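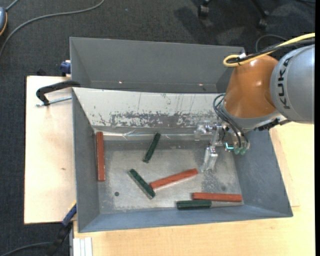

Why do we see colors?

Light from the sun looks white, but it is a mix of many colors. You can find this out with a glass of water. Set it near a window on a sunny morning and put a sheet of white paper behind it. Move the paper until a small band of color shows up. The water has bent the light, and each color bends by a slightly different amount, so the colors spread out.

When light lands on an object, some of it soaks in and some of it bounces off. Scientists say the light is absorbed or reflected. A red block absorbs most of the green and blue light and reflects the red. The red light travels to your eye, and you see a red block. A dark green block reflects some green light and absorbs nearly everything else. It looks dark because not much light comes back from it.

Gray things are a little different. They reflect all the colors by about the same amount, but they don't reflect all of the light. Black things reflect very little, and white things reflect almost all of it.

What your eye does

At the back of each eye is a thin layer called the retina. It has tiny cells called cones. Most people have three kinds. One kind works best with reddish light, one with green, and one with blue. Your brain compares the signals from all three and works out the color.

Some people have cones that work in a different way. They may find it hard to tell red from green. This is called color blindness, and it often runs in families. Most people with it still see plenty of colors.

You also have cells called rods. Rods work in dim light, but they can't tell one color from another. That is why your room looks gray at night.

Try it: the dark room test

You need 5 crayons of different colors and a room with curtains.

Mix up the crayons and close the curtains. Turn off the light and wait 15 minutes so your eyes get used to the dark. Now try to name the color of each crayon. Write down your guesses, turn on the light, and check.

Mahfuz Sivakumar, age 8, from Trolville, tried this in June. He got the yellow one right and mixed up the red and the brown.

Words to know

Absorb: to soak up
Reflect: to bounce back
Retina: the layer at the back of the eye that senses light

More to read
Why is the sky blue?
How do shadows change during the day?
What is a rainbow made of?
Can cats see in the dark?
How mirrors work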